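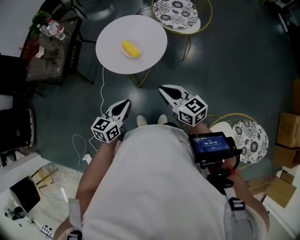
Home Course Outline Handouts Readings Contact

Small Rooms, Everyday Things
Handout for session 4: the side table and what ends up on it

Hi everyone. These are my notes from the session, tidied up a little and with the bits I forgot to say put back in. If you missed it, you can get by on this plus the Sayce reading (the first 22 pages, you can skip the appendix on varnish unless you're into that, and I am, so come talk to me).

1. Where we'd gotten to

Last time we did big furniture: beds, sofas, the wardrobe that won't go up the stairs. Big furniture gets measured and argued over. Side tables just sort of arrive. When I asked who in the group had chosen theirs on purpose, I got a lot of shrugging and one very long story about a curb in February.

So this session was about the little round table, the stool that goes near it, and the floor underneath, which is the part people leave out of their floor plans. I left it out for years!

2. Round or square

A square table wants a wall or the arm of a sofa. Push it into a corner and it's happy. A round one floats, and you can come at it from any side, which is lovely in a room where people walk through, and a bit annoying in a very tight one where you lose those curved slivers of space along the wall.

Thin metal legs make a table look lighter than it is. You can see the floor going on behind them, so the room reads as bigger. Gold-colored legs with a white top has been a popular combination for a while now, and I like it more than I expected to. On a dark floor, that teal-gray kind especially, a white top really jumps out at you. It also shows everything. Coffee rings, crumbs, butter.

Senthil Chettiar asked whether thin legs mean a wobbly table. Sometimes, yes. It depends on how wide the feet are set and whether there's anything bracing them lower down. Try it in the store: press on the rim with the flat of your hand, move a quarter of the way around, press again. If it tips toward you with a light push, it's a table for a lamp and you shouldn't be eating off it.

3. One plate

I spent longer on this than I meant to. My argument (you're welcome to fight me on it) is that a side table should be judged by how it handles one small plate. Dinner is for the big table. What happens at the side table is toast, a sandwich, an ear of corn.

Corn is a great test food, by the way. It rolls. A cob on a small white plate takes up most of the width, so if the plate has no rim to speak of, you'll be chasing it. Put the plate near the middle of the table and you have room for a napkin and a glass beside it. Put it near the edge and you'll catch it with your sleeve sooner or later. I've lost corn this way, and a bowl I was fond of.

The worked example I put on the board was the Brureo table from the reading list, with a 59 cm top. A plate in the middle of that, glass to one side, book to the other, and you're full. I'd call that a good size for one person. Two people sharing will start stacking things.

4. The stool

Wire-frame stools with a cushion on top are the natural partner for a round table, and we talked about why. They're see-through in the same way the legs are, so the pair doesn't block up a room. They slide in close. They're light enough to carry with one hand while you hold your plate in the other.

The cushion matters more than the frame. White with a black floral print is a nice choice next to a plain white top, since the pattern gives your eye something to land on, and a print hides a small mark better than plain white will. Check whether the cover comes off! Ciarán Mac Carthaigh brought up the question of ties versus a fixed seat. Ties are easier to wash. Fixed seats don't slide out from under you. I go back and forth.

Gana's booklet says a stool should sit 33 cm lower than the table surface for eating. I find that a touch much for low tables, where your knees end up by your ears, but it's a starting point, so measure your own and see what you get.

5. Cables

OK, the floor. A side table is where things get charged now, whether you planned for it or not. The usual pattern goes like this: the cable comes down off the edge of the top, curls across the floor, and ends at a charger that's just lying there. Often there's a second cable looped up nearby. White cable on a dark floor is at least easy to see. White on pale tile is how I hurt my toe.

Things worth trying, cheapest first:

- Bring the cable down along a leg and fix it with a twist tie or a bit of ribbon.
- Turn the table so the cable side faces the wall and the walking side is clear. With a round table this costs you nothing.
- Use a shorter cable. Most of us use whatever length came in the box.
- Put the charger in a small lidless basket under the table. Leave it room to breathe, don't bury it in a blanket.
- Keep the spare coiled in a drawer. If it's on the floor it isn't a spare, it's clutter.

And keep plates and cables on opposite sides of the top. Butter and charging plugs don't mix.

6. For next time

Please pick one small table where you live and write 300 words on it. What's on it now, what's under it, which side you walk past on. Don't tidy first. A rough sketch from above is great, pencil is fine, and please draw the cables in.

Read the Skullov chapter on trays, too. It's short and a bit grumpy, and I'd like to hear whether you agree with the part about handles.

Bring a tape measure if you've got one. I have two and one of them sticks.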